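Dem Roboter zeigen, wie's geht: Vormachen per Hand und per Fernsteuerung
Sprechnotizen, Stand 8. Jan. 2026
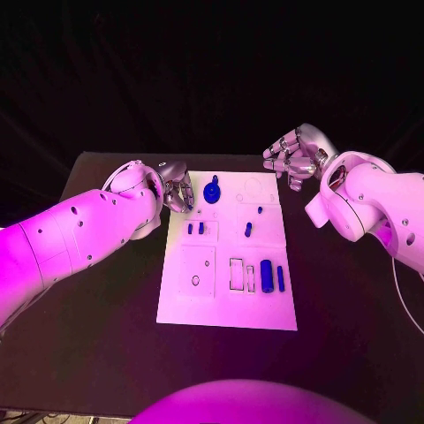
Das Steckbrett mit den blauen Teilen, beide Hände am oberen Rand

Einstieg (erst mal Bild stehen lassen, kurz warten)

Hallo zusammen! Ich rede heute über das Brett da. Ja, wirklich, fast den ganzen Vortrag lang. Weiße Platte, blaue Teile, eingravierte Umrisse, fertig. Meine Tochter hatte so was Ähnliches mit zwei Jahren und war schneller als wir (Lacher abwarten, falls einer kommt). Die linke Hand ist auf dem Bild schon dicht am Knauf, die rechte hängt noch frei in der Luft. Genau über diesen Moment kurz vorm Zugreifen will ich sprechen, da geht nämlich das meiste schief.

Wie wir vormachen

Zwei Wege. Der erste: Arm anfassen und führen. Macht Spaß, versteht jeder sofort, und für grobe Bewegungen würde ich es immer wieder so machen. Bei Fingern ist dann Schluss. Man kann einem Arm prima über den Tisch helfen, aber probiert mal, nebenbei noch mehrere Finger um einen kurzen Stift zu legen!

Der zweite: Fernsteuerung. Bei uns heißt das Ding Grukar, Handschuhe plus Brille, und man schaut aus der Kopfkamera auf den Tisch. Gewöhnungsbedürftig. Die ersten Tage greift man ständig zu kurz, weil das Gefühl für die Tiefe fehlt, und dann wird man hektisch, und der Roboter lernt die Hektik brav mit.

Glenys erwähnen! Glenys Rowlands hat im Dezember fast alle guten Durchgänge gesteuert. Ihr Trick: vor jedem Griff kurz stehen bleiben, Finger schon leicht gekrümmt. Klingt banal, hat unsere Daten aber deutlich ruhiger gemacht.

Zahlen (nicht ablesen, nur erzählen)

3000 Durchgänge aufgenommen, 699 davon rausgeworfen. Meistens wegen Zögern mitten in der Bewegung oder weil die zweite Hand irgendwo rumgefuchtelt hat. Sieben Leute haben gesteuert, und man erkennt nach einer Weile jeden am Stil. Ševčík dreht das Handgelenk immer erst ganz am Schluss. Cisar kommt grundsätzlich von oben.
Frage ins Publikum: Soll man diese Eigenheiten drinlassen? Ich sage ja, Skulau (unser Projektpartner) sagt nein. Hier ruhig streiten lassen, fünf Minuten sind drin.

Was schwer ist

Der dicke Zylinder ist dankbar, den kriegt man fast immer. Der dünne, hohe daneben kippt gern, wenn man ihn mit den Fingerspitzen nur streift. Und die ganz kleinen Stifte, puh. Da hilft beim Vormachen nur Geduld und eine Pause nach jeder Serie. Ich hab mir angewöhnt, die Brille dann komplett abzusetzen.

Noch ein Punkt, falls Zeit ist: das Licht. Wir wechseln die Farbe zwischen den Serien, hier ist es eben Pink. Unter Pink verliere ich selbst schnell das Gefühl dafür, wo die Platte aufhört. Überleitung zum Video, Ton vorher prüfen.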